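Workshop gallery: bench day, small stuff

Feb 2, 2023
Posted by Kiri Nepia
29 shares | 4 comments

Quick one, no time to write this up properly. Long overdue day on the bench. The mint green appliance, the plug, the tools, all the little pots and boxes that had been drifting about since September. Fletcher did the plan (back of an envelope, lost by lunch). I did the labels. Budget was tiny, most of it went on sockets and a second lot of bench paint, so please don't write in asking why we haven't bought new shelving.

Things we wanted sorted: leads checked end to end, lids matched to pots, anything from the old Drirow order used up or given away. Got through most of it. The Pesico drawers are still a disgrace and they're staying shut.

Gloves on for anything with a plug on it, that's the rule in our place. Unplug first, then look, then touch. Fletcher goes on about this and he is right, very annoying.
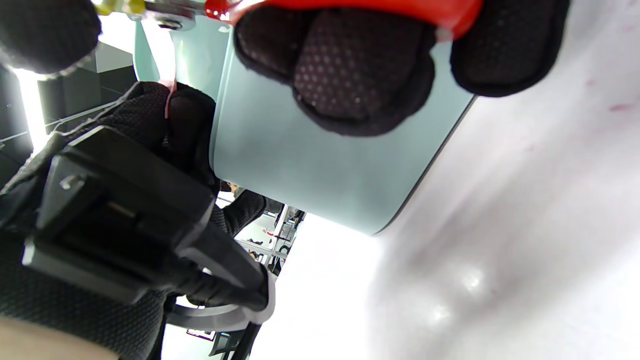
Plug in one hand, red handle in the other. Mint housing behind.

Bit more on leads as people always ask. Run the whole length through your fingers, slowly. Stiff bits, flat bits, anything sticky. Look hard where the cord goes into the plug becuase that's where ours always go. If in doubt it goes in the bin box, cut in half so no one fishes it out again. We lost two that way, both old, no tears.

Then labels. Masking tape is fine. Write the date on it. Write what it BELONGS to, not just "lead", which is what I put on everything last year and it was useless.

After that on to the white table for pots and lids. Much nicer job. Tea allowed. The Fastalo tubs stack, the others don't, so the others get the table end and have to be wiped and put back the same day. Lids left up till everything has aired, otherwise you open it a month later and regret it.

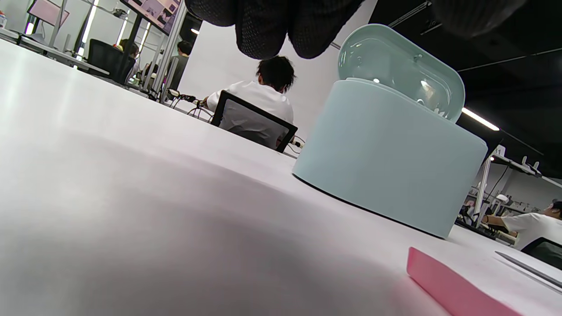
Lorente wrote in to say that leaving lids up is all very well but the hinges go if you do it every time, and that a folded bit of kitchen paper inside a shut pot does the same job. Fair enough, will try it on a couple and report back.

Still to do: the drawers (see above), hooks for the long leads, and somebody needs to find the good scissors. More pictures when their is something to show.

We use cookies to improve your visit. Accept | Manage settings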